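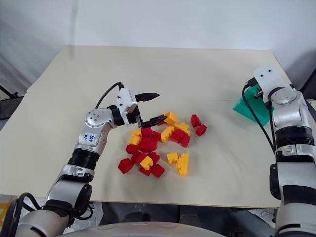
이끼는 정말 나무의 북쪽에만 자라나요?

북쪽에서 많이 보이긴 하지만 동네와 나무에 따라 꽤 달라지고, 우리가 조사한 곳에서는 줄기가 기울어진 방향과 물이 흘러내리는 길이 훨씬 큰 영향을 주는 것처럼 보였습니다.

나무줄기 이끼의 방향 조사 보고서
조사 지역: 펀드 숲이 있는 Pavetley, 강변 마을 Hurnby, Borthorpe 언덕길
조사원: Kulsoom Satti, Dexter Samonte, Cyprian Wieczorek
작성: Kulsoom Satti
제출일: 2026년 8월 2일

1. 왜 이끼였나

길을 잃으면 이끼를 보라는 말을 어릴 때부터 들었습니다. 이끼가 난 쪽이 북쪽이라는 이야기요. 그런데 봄에 Hurnby 강변을 걷다가 줄기 전체가 초록색인 버드나무를 만났습니다. 동서남북이 다 초록이었어요! 이 나무 앞에서 길을 잃은 사람은 어디로 가야 하나, 하고 Dexter와 한참 웃다가 그날 저녁에 연구 주제를 바꿔 버렸습니다. 원래 주제는 교실 소음이었는데, 담당이신 Henryk Jakubowski 선생님께서 하루 만에 허락해 주셔서 바로 시작할 수 있었습니다.

이끼에는 우리가 흔히 생각하는 뿌리가 없습니다. 헛뿌리로 나무껍질에 붙어 있을 뿐이고, 물은 대부분 잎과 줄기 표면으로 바로 흡수합니다. 그래서 햇볕이 강하고 바람이 센 곳에서는 금방 마릅니다. 말랐다고 바로 죽는 것은 아니고, 많은 종이 바싹 오그라든 채로 기다리다가 비가 오면 다시 펴집니다. 분무기로 물을 뿌려 보면 몇 분 만에 색이 살아나는데 이건 정말 직접 해 보기를 권합니다. 우리는 이걸 보느라 첫 조사일에 계획의 절반도 끝내지 못했습니다.

북반구의 중위도에서는 나무의 남쪽 면이 햇빛을 더 많이 받습니다. 북쪽 면은 그늘이 져서 물기가 오래 남고, 이끼가 버티기 좋습니다. 속담의 근거는 여기에 있습니다. 우리가 궁금했던 것은 그늘과 강과 비탈이 뒤섞인 실제 동네에서도 이 설명이 그대로 통하는가였습니다.

2. 가설

가설 하나: 트인 곳에 홀로 선 나무는 북쪽 면의 이끼가 가장 넓을 것이다.
가설 둘: 숲 안쪽의 나무는 방향에 따른 차이가 작을 것이다.
가설 셋: 기울어진 나무는 방위와 상관없이 위를 보는 면, 그러니까 빗물을 받는 면에 이끼가 많을 것이다.

세 번째 가설은 Cyprian이 냈습니다. 처음에는 저도 Dexter도 별로 믿지 않았는데 결과를 보고 사과했습니다.

3. 조사 방법

6월 한 달 동안 세 지역에서 나무 277그루를 조사했습니다. 강의 영향을 따로 보고 싶어서 Hurnby에서는 물가에서 최대 400m 떨어진 나무까지 포함했습니다. Pavetley에서는 숲 안쪽 나무를, Borthorpe에서는 언덕길을 따라 띄엄띄엄 서 있는 나무를 골랐습니다.

나무마다 땅에서 100cm 높이에 끈을 두르고, 나침반으로 동서남북 네 방향을 정했습니다. 각 방향에 투명한 모눈 필름을 대고 이끼가 덮은 칸을 세어 면적 비율을 구했습니다. 필름은 Cyprian이 오래된 프로젝터용 필름에 유성펜으로 줄을 그어 만들었고, 줄이 땀에 지워져서 두 번 다시 그렸습니다. 줄기가 눈에 띄게 기울었으면 기운 방향도 적었습니다. 추를 단 실을 줄기 옆에 늘어뜨려서 판단했는데, 바람이 부는 날에는 이게 은근히 어려웠습니다.

이끼가 한 칸이라도 있는 면은 모두 753개였습니다. 분석은 이 면들의 기록으로 했습니다. 종 이름까지 구분할 실력은 아직 없어서 모양만 두 가지로 나누었습니다. 껍질에 납작하게 퍼진 것은 '깔개형', 둥글게 뭉친 것은 '방석형'으로 적었습니다. 지의류는 이끼가 아니므로 뺐습니다. 회녹색 지의류를 이끼로 잘못 적은 기록이 초반에 꽤 있어서, 그 나무들은 다시 찾아가서 고쳤습니다.

나침반을 쓸 때는 휴대전화를 멀리 두었습니다. 주머니 속 열쇠와 전화 때문에 바늘이 돌아가는 걸 보고 첫날 오전 기록은 전부 버렸습니다. 아까웠지만 지금은 잘했다고 생각합니다.

4. 결과

4-1. Borthorpe 언덕길

가장 교과서 같은 곳이었습니다. 길가에 홀로 선 나무가 많고 주변에 그늘을 만들 것이 별로 없습니다. 똑바로 선 나무에서는 북쪽 면의 이끼가 가장 넓은 경우가 많았고 동쪽 면이 그다음이었습니다. 남쪽은 껍질이 깨끗한 나무가 흔했습니다. 방석형이 많았는데, 햇볕과 바람이 센 곳에서는 뭉쳐 있는 편이 물을 오래 붙잡을 수 있어서 그런 게 아닐까 추측합니다.

4-2. Pavetley 숲

방향 차이가 눈에 띄게 줄었습니다. 깔개형이 네 방향 모두에 퍼져 있었고, 북쪽이 가장 넓은 나무와 서쪽이 가장 넓은 나무가 비슷하게 나왔습니다. 숲 안쪽에는 빛이 여기저기서 조금씩 들어오고 공기도 축축하니 어느 면이든 살 만한 것 같습니다. 숲 가장자리로 나오면 다시 트인 쪽 면의 이끼가 줄어드는데, 가장자리에서 몇 걸음만 들어가도 분위기가 바뀌는 게 신기했습니다.

4-3. Hurnby 강변

제일 재미있는 곳! 물가 버드나무는 대부분 강 쪽으로 기울어 있고, 이끼는 기운 줄기의 윗면에 두껍게 덮여 있었습니다. 그 윗면이 남쪽을 향한 나무에서도 마찬가지였습니다. 강에서 멀어질수록 나무가 곧게 서고 이끼도 얇아졌습니다. 다만 멀어질수록 나무 종류도 버드나무에서 단풍나무로 바뀌기 때문에 거리 때문인지 껍질 때문인지는 우리 자료로 말할 수 없습니다. 버드나무 껍질은 골이 깊어서 이끼가 붙기 좋아 보였습니다.

또 하나, 가지가 갈라지는 곳에서 아래로 이어지는 초록색 줄이 자주 보였습니다. 비 오는 날 나가 보았더니 빗물이 가지를 타고 모여 바로 그 줄을 따라 흘렀습니다. 이것을 수간류라고 부른다고 Jakubowski 선생님이 알려 주셨습니다. 우산을 든 채로 나무 밑에 쪼그려 앉아 물길을 따라 손가락을 움직이던 그 오후가 이번 프로젝트에서 가장 좋았습니다.

5. 해석

첫 번째와 두 번째 가설은 우리 자료와 잘 맞았습니다. 세 번째도 Hurnby에서는 아주 뚜렷했지만, 다른 두 지역에는 기운 나무가 적어서 넓게 말하기는 조심스럽습니다.

이끼로 방향을 찾으려면 트인 땅에 똑바로 선 나무를 여러 그루 보고, 그중 다수가 가리키는 쪽을 골라야 할 것 같습니다. 한 그루만 믿으면 위험합니다. 강변 버드나무를 믿으면 강물로 들어가게 됩니다.

6. 아쉬운 점

높이를 하나로 고정한 탓에 밑동의 이끼를 놓쳤습니다. 밑동에는 거의 모든 나무에서 방향과 관계없이 이끼가 있었는데, 숫자로 남기지 못한 것이 무척 아쉽습니다.

습도계를 빌리지 못해서 '축축하다'는 말이 전부 우리 느낌입니다. 다음에는 꼭 재고 싶습니다.

사람마다 필름을 읽는 버릇도 달랐습니다. 반만 찬 칸을 Dexter는 세고 저는 세지 않았습니다. 중간에 규칙을 정해서 절반 이상이면 세기로 했고, 그 전에 기록한 Borthorpe 나무들은 사진을 보고 다시 셌습니다. 사진이 흐린 몇 그루는 옛 값을 그대로 두었습니다.

7. 다음 계획

Wysocka 거리의 돌담을 조사하고 싶습니다. 담은 기울지 않고 방향이 일정하니 방위의 영향만 따로 볼 수 있지 않을까요? 북향과 남향 면이 마주 보는 구간이 있고, Cyprian이 벌써 담 주인 두 분께 허락을 받아 놓았습니다. 겨울에도 같은 나무를 다시 재어 볼 생각입니다. 잎이 떨어지면 숲 안쪽으로 빛이 훨씬 많이 들어올 텐데 깔개형 이끼가 어떻게 되는지 벌써부터 궁금합니다.

8. 감사의 말

자기 과수원 나무에 끈을 두르게 해 주신 Ryszard Kołodziej 씨께 감사드립니다. 사과나무 이끼를 왜 긁어내지 않으시냐고 여쭈었더니 나무에 해가 없으니 그냥 둔다고 하셨습니다. 분무기도 빌려주셨는데 아직 돌려드리지 못했습니다. 이번 주 안에 꼭 가져다드리겠습니다.

부록 안내

나무별 기록표와 Hurnby 강변 약도는 과학실 서랍에 보관되어 있습니다. 기록표의 'K'는 깔개형, 'B'는 방석형이며, 동그라미를 친 나무는 다시 방문해서 값을 고친 것입니다.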